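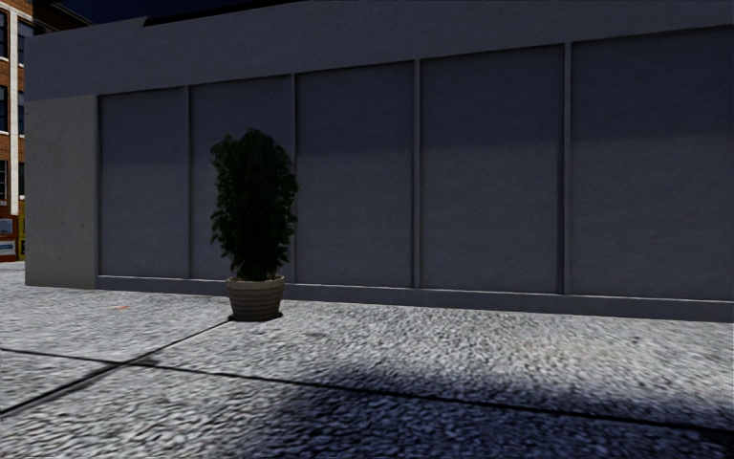
Gunn Verse Set

A plain-text collection of amateur rhymed verse, gathered for work on meter and end rhyme. Compiled by Niall Matheson. Last updated 2018-06-13.

Contents

poems.txt – 3174 poems, one per block, blank line between blocks
rhymes.tsv – rhyme pairs by line number
authors.tsv – pen name and source for each poem
skipped.txt – IDs left out of the rhyme file, with a short code

Sources

Most of the poems come from the Clakton reader pages. A smaller part was typed in from Pernis, a stapled poetry magazine. All authors agreed to reuse under a pen name.

Format

Each block starts with a poem ID, then the title, then the lines. Spelling and punctuation are left as submitted, including missing apostrophes. Stanza breaks are marked with a single slash on its own line. Lines longer than 80 characters are not wrapped.

Rhyme marking

3092 poems have rhyme pairs. The rest are free verse or too short to mark. Pairs were found with Indside and then checked by hand. Near rhymes (home / alone) carry the flag N. Eye rhymes (love / move) carry the flag E. Internal rhyme is not marked.

Known problems

Sonnets from Pernis sometimes lost the break before the closing couplet.
Refrains are written out in full each time, so line counts run high for ballads.
A few pen names are shared by two writers. authors.tsv does not tell them apart.
Stress marks were dropped in August – the old column is still in the header but empty.

Use

Free for study and teaching. Keep the pen name with any poem you quote. To have a poem removed, send its ID.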